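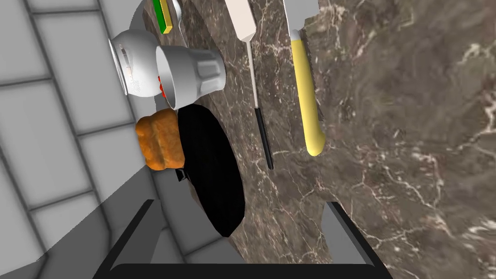
Siu-ming Hsueh
January 2002

Spent most of the holiday shutdown on the gearbox for the number 4 conveyor, so I'm going to write it up in pieces while I remember it. Mostly for people who look after worm reducers and don't have a shop manual for every one of them.

The unit is a Provex right-angle worm reducer, 50 to 1, driving the head shaft through a rigid coupling. It has been in the plant longer than I have. The nameplate was painted over at some point and I had to scrape it to read the ratio.

Complaint from second shift was oil on the floor under the output side. Had been going on since early December. They were topping it up every few days and putting down absorbent, and nobody wrote down how much oil went in.

First thing I checked was the breather. Plugged solid with dust and old grease. If the housing can't breathe, the air inside heats up, pressure builds, and oil goes out past the lip seal. I've seen people change the seal three times on a box with a plugged breather.

Cleaned the breather in solvent and ran it for one shift. Leak slowed down but did not stop. So the seal was bad too, or the shaft under it was.

Pulled the coupling half. That took the whole morning. It had been put on dry and there was rust the full length of the bore. Used a puller and heat, and it came off in the end with a bang you could hear in the office.

Please put anti-seize on these things. A thin coat is enough.

With the old seal out there was a groove worn in the output shaft where the lip rides. You could catch a fingernail in it easily. A new seal in the same spot would have leaked by spring.

Choices at that point were a new shaft, a repair sleeve, or pressing the new seal a little deeper so the lip runs on clean metal. Tudur Landeg in maintenance wanted to move the seal. I measured and there wasn't enough depth in the bore before you covered the oil return hole. So it got a sleeve.

Sleeve went on with a light coat of sealant and the driving cup that comes in the box. If you have never done one, go slow and keep it square. If you cock it you will probably dent it, and then it's scrap. They are thin.

While the oil was out I looked at the worm wheel. It's bronze and the teeth had a nice even contact patch, a little toward the leaving side, where you want it. Some polish, no pitting. Good news, as the wheel is the expensive part.

The drained oil was another story. Dark, with a bronze shimmer in it, and it smelled wrong. So-ying Kwan went through the lube cabinet and found that the topping up had been done out of the Farina hydraulic can, which sits right next to the gear oil on the same shelf.

Hydraulic oil is far too thin for a worm drive. Worm gears slide on each other the whole time they turn, and they need a heavy oil to keep a film between the steel and the bronze. Most makers call for a 460 or a 680 weight, compounded or synthetic. Look at your tag.

The other mistake I see is people putting in EP gear oil with active sulfur in it. Fine for steel on steel. Some of those additives attack bronze when it gets hot. Ask the oil supplier before you use one and get the answer on paper.

We flushed it twice with light oil, turning it by hand, then filled with the right stuff to the level plug. To the plug, with the box sitting in its real mounting position. The fill amount changes if the unit is mounted with the worm over, worm under or vertical. Overfilling makes it run hot from churning.

Lube cabinet now has the gear oil on its own shelf with red tags on the can and red tags on the boxes that take it. Cost us a roll of tape and a marker.

Bearings next. Input side had tapered rollers and one cup had light scoring. I could have run it. Decided not to, with everything already apart. Our usual supplier was closed for the holiday but Hoi-yan Au at Erkow answered the phone and had the set on a shelf. 243 dollars with the seals, shims and freight. Picked them up the same afternoon.

Setting the end play on the input took longer than anything except the coupling. Shims under the cover, torque it down, dial indicator on the shaft end, push and pull, write it down, take it off, change a shim. I did that nine times. My note from the last time this box was open would have saved me half of those, but I couldn't find it.

This time the shim stack is written on a card inside the cabinet door and in the file too.

Alignment. The motor was sitting on one soft foot. Loosen one bolt at a time with an indicator on the foot and watch if it moves. Ours jumped. One shim under the back left foot and the soft foot was gone. Then lined up the input coupling cold and again after an hour of running.

Run-in: no load for an hour, half load for the rest of the shift. A worm box runs hotter than a helical one. Too hot to keep your hand on is normal for many of them, so use a thermometer and keep a record. What you are looking for is a number that climbs from week to week.

Has run two full weeks now. Floor is dry. Temperature came down a bit after the first few days, which is usual as the new parts bed in.

Shih-chieh Choi asked me if we should replace it with a helical bevel unit and save on power. Maybe. A worm at this ratio wastes a lot as heat. But the Beladach units we got a quote on have a different shaft height and we'd have to redo the base. I'll put the numbers together for the summer shutdown.

Oil change again after the first couple of hundred hours to get the break-in metal out, then back to the regular schedule. I'll cut a sample then and post what the lab says.

Next box is the one on the bucket elevator. Same age, same paint over the nameplate. Already checked the breather and it's plugged too.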